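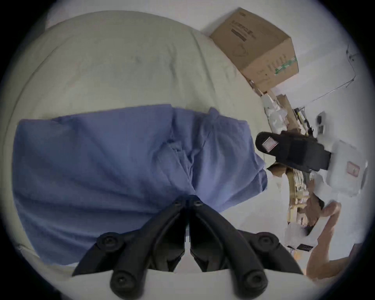 Blue fabric laid across the bed.

Two Chapels, One Hymn Book: How the Asach and Pidau Congregations Came to Worship Together
Term project, local religious history
March 30, 2020

I grew up twenty minutes from Bruvance and must have ridden past the old chapel at Asach hundreds of times on the school bus without once wondering why it had two front doors. My project began with those doors, and I'm afraid it wandered a good way from them before it was finished.

For most of its life the building belonged to the Methodists of Asach. The Presbyterians had their own, smaller chapel across the Nair at Pidau, and the two congregations were neighbourly enough at harvest time but kept their Sundays strictly apart. Then one September the river came up and the Pidau chapel lost its floor, its stove and nearly 200 hymn books in a single night.

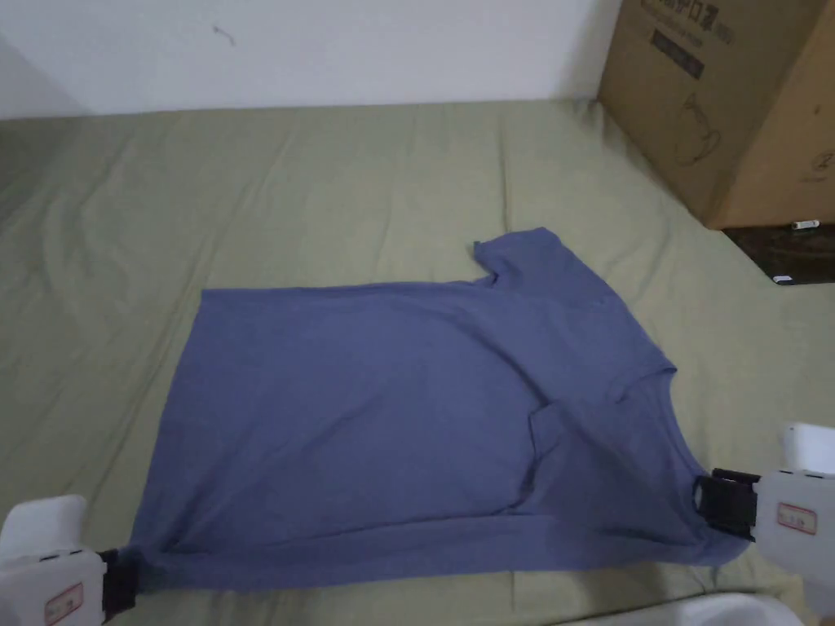

A blue T-shirt spread out on a green sheet.

My main source was the Asach minute book, all 338 pages of it, kept in a very cramped hand that I did learn to love in the end. The offer to share the building takes up only four lines. The arguments afterwards go on for pages! They argued about who should have the early service, whether the Pidau people could bring their own pulpit (they did, and it's still there, a little too tall for the room), and above all about what everybody would sing.

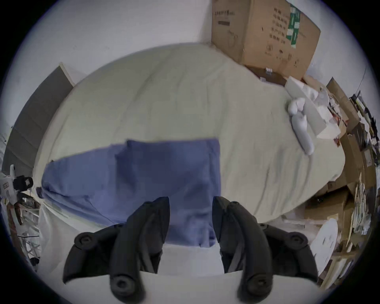
Blue cloth over the near part of the duvet.

The second door was cut the following spring so that both services could change over without a crush in the porch. It cost more than anyone had hoped. By the time the porch and the new books were paid for, the bill had reached $3790, most of it met by suppers and a sale of work in Bruvance.

The hymn book is my favourite part of the story. It was put together from both traditions and has 657 hymns, with a handful printed twice to different tunes because neither side would give way — I counted myself lucky to hear one of these sung both ways in the same service.

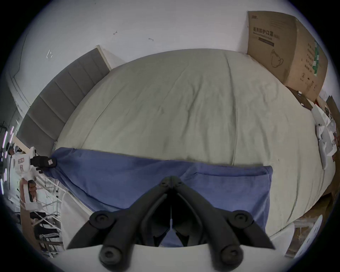
I had expected to find that money brought the two congregations together, and it certainly played its part, but the minutes spend far more ink on singing. A joint choir practice shows up in the book well before the joint communion does, and the people I talked with after church remembered the choir first as well.

There is a gap I couldn't fill. The Pidau records from before the flood are lost, so nearly everything here is told from the Asach side of the river, and I would treat my account of the pulpit quarrel with some care. A family in Bruvance may have a box of letters, which I hope to read over the summer.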